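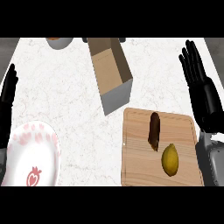 Figure 1. Simulated marble countertop with two robot hands.

Landavholm River Catch Records

README, version 2
Last updated: Oct 1, 2022
Maintainer: Sixten Björklund

Contents

Catch and effort records from 70 rod trips on the Frei, between the Illstead road bridge and the Barel weir. One row per fish in catches.csv, one row per trip in trips.csv. The two files join on trip_id. Trips with no fish appear in trips.csv only, so take effort totals from there.

Files

catches.csv: trip_id, species, length_mm, method, kept, beat
trips.csv: trip_id, month, start, end, rods, water_level, clarity
beats.csv: beat, upper_limit, lower_limit, bank

Field notes

species is either trout or grayling. Salmon parr were returned without being measured and are not listed.
length_mm is fork length, taken on a wet board and rounded down to the nearest 5 mm. Blank means the fish got off at the net.
method is dry, nymph, wet or spinner. Where a dry fly and a nymph were fished on the same leader, the fly that took the fish is given.
water_level is read from the staff gauge at Barel before the first cast. It is not corrected for weir work in June, when the boards were out and the gauge read low.
clarity is the angler's own judgement on a three-step scale: clear, coloured, dirty.

There are 6 beats, numbered downstream. Beat 2 is fly only. The others allow spinners when the water is dirty.

Known problems

Start and end times include the walk between beats, which makes catch per hour too low for anyone who fished more than one beat.
Two trips have no end time. They are kept in the file with the field blank.
Some kept fish have no length. Do not fill these from the beat average.

Changes from version 1

Beat limits redrawn to match the posts on the bank. Old beat codes removed. Duplicate rows from the Illstead logbook deleted.

Use

Free to use for non-commercial work. Please cite as: Björklund, S., Landavholm River Catch Records, version 2. Corrections should quote the trip_id and the column name.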